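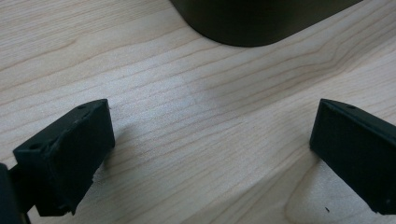
Tables back in the Porkholm room

The tables in the Porkholm room at Restodley are back in use after their clean in March. Please wipe up spills straight away and use a mat under anything hot. The pale wood marks easily, and tea rings are the worst.

Cups are now kept on the shelf by the sink — clear plastic ones for cold drinks only, mugs for everything else. The last order from Carnico came to 205 cups, and 167 are left. Please rinse yours and use it again if you are staying for the afternoon.

Two cloths hang by the door. They are for the tables, so please use paper towels on the floor.
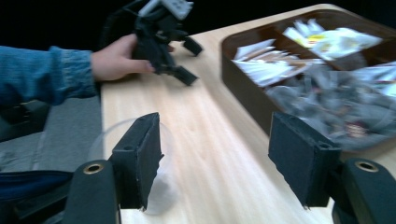
A clear plastic cup at the table in the Porkholm room.

The room is open until 5pm.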